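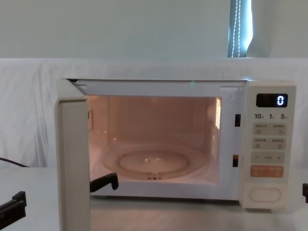
## The little cream microwave, a few pictures

Dated 8/11/20, because I always forget when I post these! I've been going on about the microwave to anyone who'll listen, so it gets its own gallery page. It came from Petard, the secondhand place over on the Clirnarura side of town, and I paid 30 dollars for it (they wanted more, I stood there looking sad). The glass plate is my favorite bit, and I love how peachy everything goes with the light on. 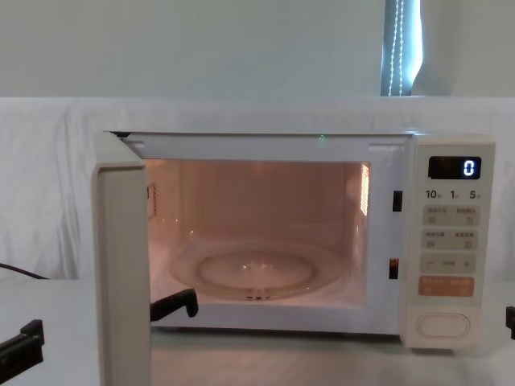
I've wanted a small microwave since last December, when my old one quit halfway through a bowl of oatmeal. The monster before it took up half the counter and had a menu for everything, popcorn, fish, you name it, and I never used any of it. All I ask for is soup, leftovers and the odd mug cake. So the row with 10, 1 and 5 right under the display suits me perfectly, and so does having one orange button down there among all the plain ones – I can find that before coffee. Getting the plate out for a wash takes no time either, and I do it on the same night I wipe down the stove.
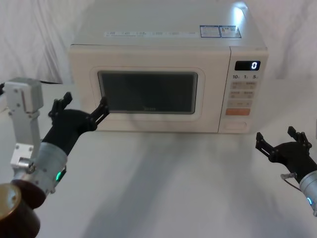
**How do you get old food smells out of a secondhand microwave?**

Put half a lemon in a bowl of water, run it for 5 minutes, then leave the door shut for another 2 before you wipe everything down with a soft cloth. If it still smells, leave a dish of baking soda in there overnight.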